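Petridis Rules

The Petridis Rules are a set of good-practice rules for testing robot grippers in computer simulation before the same program is run on a real arm. They were drafted by Fotis Sfakianakis at the Plillport test lab and are used mainly by small workshops that write their own control software.

Scope

The rules cover arms that work close to flat surfaces such as panels, doors and cabinet fronts. Mobile bases and arms that share a work area with people are outside their scope. An earlier draft, known as Dimthorpe, also dealt with suction tools, but that part was dropped in February.

Main requirements

A program must complete 300 simulated runs before it is moved to hardware. The starting pose of the arm has to change between runs, and the surface patterns in the background must be varied as well. Speed near a surface is limited to 4 centimeters per second. Any contact that was not planned counts as a failed run - even if the task is finished afterward.

Each run is logged with the software version, the starting pose and the result. Logs are kept for 21 months. The shared archive, called Prustis, holds 460 logs.

Camera views

A wrist view must be saved along with the log. Part of the gripper should stay visible in it, so that a reviewer can judge where the tool is in relation to nearby surfaces. Tilted views are accepted and do not need to be straightened.
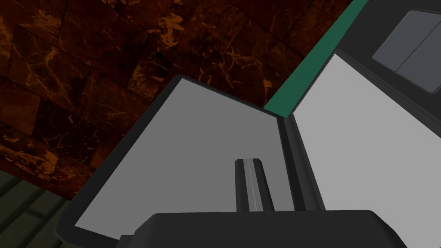 Simulated view of a gripper finger in front of two light-gray panels.

Revision

The current text is dated Sep 4, 2026. It added the rule on background patterns and left the speed limit unchanged.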